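4.2 Setting up the Kerar work table

1. Stand the table on a level floor, 203 mm clear of the wall.
2. Set the top to 636 mm for seated work or 1021 mm for standing work. Lock both legs.
3. Wipe the wooden top with a dry cloth.
4. Put on the headset and bend the microphone boom towards the mouth. Wristbands may stay on if they fit closely.

Note: the top carries an oil finish. Re-oil it each April.

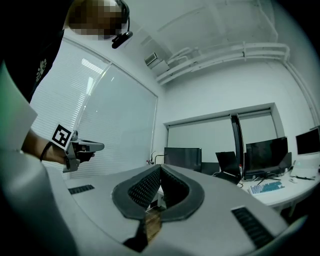
5. Lean over the table from one side only – the legs are not rated for a person's full weight.
6. When work is finished, take off the headset before moving the table.

CAUTION: Do not drag the table by its top. Lift it by the side rails.

Spare rails and leg locks are ordered from the Costport depot under part number 91.

Sheet revised July 30, 2024.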